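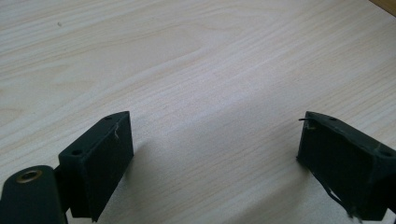
I spent most of last weekend rewriting our house rules for gripper sessions, and I had such a good time doing it that I'm going to make you all read about it. Yes, rules. I know. But I love a good rule! A good rule is somebody's bad afternoon, boiled down to one line so you don't have to have the same afternoon yourself.

Our old rules were a single sheet taped inside the cabinet door at Ovimitz, and they'd grown the way those sheets always grow. Somebody wrote "CHECK SCREWS" in marker. Under it somebody else wrote "which ones?" That was the level we were at. Meanwhile we had people picking up the hand-held gripper, recording for an hour and putting it back, and every one of them had a slightly different idea of what a clean recording was. Hongjun Wei was the one who finally sat down and went through a whole month of our stuff, 600 recordings, and sorted out which ones we'd be happy to train on. He came back with a stack of notes and a very tired face, and the notes are the backbone of what follows.

We call the new version the Hurkden rules, after the street we were on when we started. It went up on August 3, 2019, and it has already been changed twice.

Start with the pads

The first rule is to look at your finger pads before you record, both of them, every side including the bottom. It takes less time than finding the charger. And yet this is the thing we were worst at, all of us, me very much included.

Pads pick up everything. They get scuffed along the edges, they collect fibers, and the soft stuff at the bottom starts to come away in strings. The right finger in the photo at the top of this post has threads hanging off its lower edge, and there's a thin pale squiggle on the front of the left one that could be a fiber or could be a scratch. I went back and forth on how strict to be about this kind of thing. If you throw out a pad the minute it looks used, you'll go through a lot of pads, and you'll also end up with a robot that has only ever seen perfect ones. If you never throw one out, you get a string dangling between the fingers in every single recording, right where the object is supposed to be.

So here's what we settled on. Loose fibers on top get picked off. Scuffs stay. Anything that hangs into the gap gets trimmed with the small scissors, and if trimming doesn't do it the pad gets swapped. If a strand hangs down outside the gap you can finish the session you're on, but you write it in the log and it gets dealt with before the next one. Ezekiel Rosenthal wanted a stricter version (no strands anywhere, ever) and we argued about it all through lunch. I think he may be right in the long run. For now we have the softer rule with the log entry, and we'll look at it again in September.

One more thing on pads: change them as a pair. A fresh pad facing a worn one closes a little crooked and grips differently on each side, and you feel it in your hand before you see it.

Then the pivots

I used to think of the pivots as a repair matter, something you look at when the thing squeaks. Hongjun talked me out of that. Open and close the gripper five times with nothing in it, slowly, and pay attention to how it feels. If it catches, stop. If one finger gets there ahead of the other, stop. Don't squeeze harder to make up for it, which is what every one of us does by instinct, and which you can't tell from a real firm grip when you're looking at the recording later.

We had 73 recordings in Hongjun's pile that he marked "grip looks weird." He put them in a folder by themselves and we watched them together with a bowl of pretzels. A lot of them came from the same two days. I'd love to tell you we found the one loose part that explained it all, but we hadn't written down which gripper was used on which day, so we'll never know. Which brings me to a rule I'm really fond of: the gripper has a number on it, and the number goes in the log. You'd think we'd have had that one from day one.

The surface you're working on

My favorite section! I could go on about tabletops for a week.

Bare, pale wood is lovely to work on. It's bright, it's easy to wipe, and dark fingers stand out against it beautifully. It's also what a lot of people's tables look like, so it's a fair thing to record on. But it has its own habits. Grain makes long streaks and big looping arcs, and if you always set up on the same corner of the same board then the same arcs are in every recording. Our rule now is that you turn the board or move to a new spot every 40 takes. Use the kitchen timer if you lose track, I do.

Wipe the surface before you begin. Crumbs, specks, eraser dust, that one grain of rice that lives at the Lindgren table and can't be killed. You don't need a spotless surface, and please don't go hunting for every dot with a magnifier. If it's part of the wood, leave it. If it rolls, it goes.

Check what's at the edges, too. Trim, a second board butted up against the first, a strip of tape left over from some other job. None of it is forbidden, and I'd really like to see more variety there. The rule is only that you've noticed it and you leave it alone until you're finished with the set. Sliding a board over in the middle of a set is the kind of little tidy-up that seems so harmless and makes such a mess.

And light. Pale wood throws a lot of light back at you, and on a bright afternoon half the table can go nearly white. Pull the blind halfway. Look at a test recording on the big screen and see whether you can still make out grain near the middle. If you can, go ahead. If it's all milk, fix it first.

Empty starts and empty ends

This one is from Ezekiel, and I fought it for a while because it sounded fussy. Every recording starts with the fingers open and nothing between them, and ends the same way. You hold it there, over the bare table, and you count one-two in your head. Then you go.

I've completely come around. It gives you a clear beginning. It gives you a look at the pads, so if a strand has worked its way out since your check, there it is, on record, and whoever reviews the set can see it. It also slows people down in a really pleasant way. I'm a rusher by nature (ask anybody who's cooked with me) and those two beats are the reason my own numbers got better.

Hold it low, too. New people tend to start from up around their chin and swoop in. Start near the surface, at the kind of angle you'd use to reach for a cookie.

Hands, sleeves and fingers

The gripper isn't strong enough to hurt anybody badly, but a pinch is a pinch. Keep your free hand away from the linkage. Don't hand it to somebody with your thumb near the pivot. Long sleeves get rolled up, and fuzzy sweaters stay on the hook, both for your own sake and for the sake of the pads, which will happily wear your sweater for the rest of the week.

Kids can use it with a grown-up next to them. We had a bunch of kids in for the open day at Votirham and they were terrific at it, careful and patient and far more willing to follow the two-beat rule than I was.

Take breaks. Our rule is ten minutes off after every half hour, and it's a real one. Your grip changes when you're tired and you will swear up and down that it hasn't.

Who gets to throw things out

I was surprised by how much we all cared about this part. The person who recorded the set can flag anything but can't delete anything. A second person looks, and if they agree, it goes into the reject folder with a reason. The reason has to be a few actual words. "Bad" isn't a reason. "Thread in gap, take 12 onward" is a wonderful reason and I would like to frame it.

We keep the rejects. Hongjun is especially firm about that, and seeing how much we learned from his weird-grip folder I'm not going to argue with him. Once a month somebody goes through them and checks whether the same reason keeps coming up, and if it does, it gets talked over and maybe it turns into a rule.

We're aiming for 1000 clean recordings under the new rules before we touch the text again in any big way. Small fixes are fine. Typos are fine. Ezekiel has already snuck in a comma.

What I'm still not sure about

A few things we left open, and I'd really love to hear how other groups handle them.

How often do you change pads if they still look okay? We go by looks, and I suspect we should be going by hours. Do you wash the fingers, and with what? We use a damp cloth and it leaves lint, so then you're picking lint, so then you want the cloth again. Do you keep an old, worn pair on purpose and record a few sets with them? Hongjun says yes, Ezekiel says over his dead body, and I've got a small box in my desk drawer with the three oldest pairs in it in case Hongjun wins.

If you want a copy of the full sheet, leave a comment and I'll send it over. It's two pages now, one of which is the log, and it's still taped inside the cabinet door. "CHECK SCREWS" made it into the final version, by the way. We did add which ones.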